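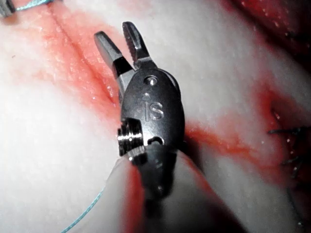

Ticket: Review pages show the wrong age band after catalog import
Site: Grisusden Children's Book Reviews
Component: Situm catalog plugin
Priority: Normal
Status: Resolved, one item open
Opened: 2026-04-30

Report
Middle-grade historical novels are listed under "Picture books, ages 3 to 6" on the browse page. The review pages carry the right age band in the body text, but the sidebar and the search filter do not. 160 titles affected, all from the Jorberg spring list.

Checks
Cleared page cache. No change.
Rebuilt search index (2,000 records). No change.
Opened one record by hand. The audience field is blank. Page count is 200, so the plugin is not reading the book as short.
Compared with a Konstantinidis title from the same season. Audience field filled, sidebar correct.

Cause
Jorberg moved the audience code to a second subject line in its new feed. Situm reads only the first line – if it finds nothing there, it falls back to the lowest band in the table, with no warning in the import log.

Fix
Changed the field map to read both subject lines. Set the fallback to "Unassigned". Re-ran the import for Jorberg only. 149 titles now show the correct band.

Remaining
11 titles have no audience code on either line. These are reissues of older Westerns and sea stories, and the reviewer's band has to be entered by hand. Hidden from the filter until then – the reviews can still be reached by title and author search.

Next action
Check the fallback setting again after the July plugin update. The last update reset custom field maps to default.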